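Student Projects > Food & Culture > Term Reports

Search this site Enter keywords Go

Why Does Everyone's Grandmother Make Dumplings?

Our group picked dumplings because all four of us grew up eating them, and every family was sure theirs was the original! We wanted to find out how a simple idea — dough around a filling — ended up in so many kitchens.

We talked to 18 people in the Onari neighborhood and asked each one for a recipe and a story. The youngest was 17 and had learned from videos. The oldest was Monique Aubert, who ran a lunch counter on Nyarko Street and still folds hers by feel. She let us come back on a Sunday and try it ourselves, and I have never had so much fun doing homework. 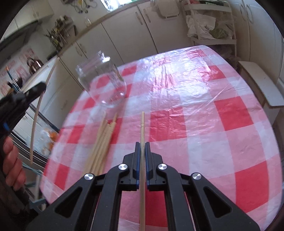 The biggest surprise was the dough. We expected the fillings to be what people argued over, but most of them hardly cared what went inside (potato, pork, cabbage, whatever was left). Ask how long the dough should rest, though, and you get a speech. The answers went from no rest at all to overnight, and we tested three of them. The 20 minute dough rolled out easily and held together when boiled. The one with no rest kept shrinking back, and the overnight one got sticky along the edges — still delicious!

We also loved the folding. Some people crimp with a fork, some pleat, and two families use a fold that looks like a tiny hat. Next term we want to record more of the stories, starting with the bakers over in Jonow, and print the recipes as a small booklet for the school library.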